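Tasby Forum > Alliances and Coercive Bargaining > Tripwire forces and credibility

harborline_k
The Lanel working paper treats a forward battalion as a costly signal. I think it's only a sunk cost. Once the troops are deployed, the expense says nothing about willingness to fight next year. The paper's dataset has 319 crisis dyads and codes any garrison over 2000 personnel as a tripwire, with no control for whether the host state could restrain it.

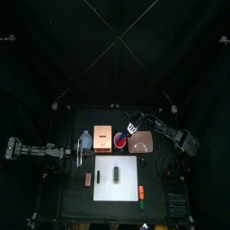 quietflank
The sunk cost point is right but incomplete. A tripwire is supposed to work by tying hands, so the question is whether casualties would force the patron's response. The recent literature says the public reaction is weaker than assumed. Geometry matters more: two guarantees that cross over the same territory, like the pair of wires making an X over that black table, can each be credible alone and still leave the adversary unsure which one binds first. Lanel codes such cases as a single commitment.

harborline_k
Does it? Appendix B has a separate variable for overlapping guarantees.

quietflank
It has the variable. It's dropped from model 2 onward.

osprey_minor
Disagree with both of you. Assurance is the missing half. If the garrison grows after the adversary complies, the threat was never conditional and the adversary has no reason to comply. Srisuk made this argument in its May brief and got a better fit with fewer cases — only 50, but hand-coded.

harborline_k
Fifty hand-coded cases with one coder. I wouldn't call that a better fit.

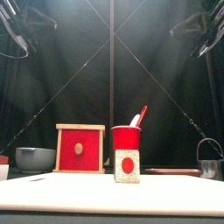
2 min read

osprey_minor
One coder, yes. The coding rules are published, and Pemeck reran them with roughly the same result. My objection to Lanel stands: it measures threats only, then reports a finding on bargaining.

quietflank
Pemeck used the same source list, so the rerun checks the coder and leaves selection untouched. Crises that ended quietly because assurances worked are the ones least likely to be on the list.

harborline_k
Agreed on selection. I'll put the overlap variable back into the later models and post the table on Tuesday.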